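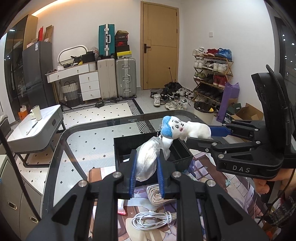
Home | Kitchen | Bedroom | Small Rooms | Workshop | Ask

Cables, little bags and the box they came in

Every home I have lived in had one drawer where cables go to become a knot. In our flat in Alcombe there was no free drawer, so the knot lived on the table. Last August I decided to sort it properly, and I write down what worked for me in a small room where bed, wardrobe and table must share the same air.

Clear the table first, but not the room. If you begin with the suitcases and the shoes, you will be tired before you arrive at the cables. Shoes can wait by the door for one more evening.

Take a cable and look at both its ends. If you cannot say what it is for, put it to one side. Do not throw it yet. I keep such cables for 2 months in an envelope, and after that they go to the electrical recycling.

Coil loosely. Many people wind a cable around the hand very tight and then bend it in the middle, and this is how the wire breaks near the plug. I make a circle as wide as a saucer and let the cable turn in the direction it wants. A cable of 60 or 70 cm needs only a few turns.

One coil, one clear bag. I was using rubber bands before, but in summer they become sticky and leave a mark on white cables. The thin bags that new things are packed in are good enough for this, and you see at once what is inside. Press the air out before you close, otherwise the bags will fill the box like small pillows.
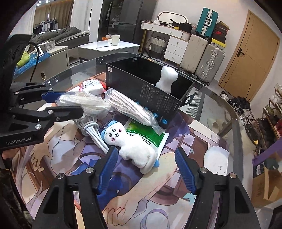 Driltska wrote to me that she doesn't like the bags at all, she finds they slide over each other and the one you need is always at the bottom. She stands hers upright in a shoebox, like cards in a library, with a strip of cardboard between chargers and the rest. I tried it, and for short cables she is right. Long ones fall over.

Write on the pouch. If you have a pouch that is not transparent, use a permanent marker and write large. "Various" is not a label. I did this mistake with three pouches and had to open all of them to find one adaptor.

Keep the good box. A stiff box with its foam is worth keeping when the thing inside is fragile or may be sold later. Without foam I flatten it the same day.

Small soft things, such as plush key charms, should not go in with the plugs. The chain catches on everything and the white fur takes dirt from old cables. Give them a bag of their own, or hang them on a hook.

A glass top over a printed mat is pleasant to look at, but grit under a plug can scratch it. I put a tea towel down before I sort.

Recent in Small Rooms
- Where to keep suitcases when there is no cellar
- A shoe rack behind the door: measure first
- Brokum hooks on a painted wall, after one winter
- Thakur's way of folding a duvet cover

Contact | Back to top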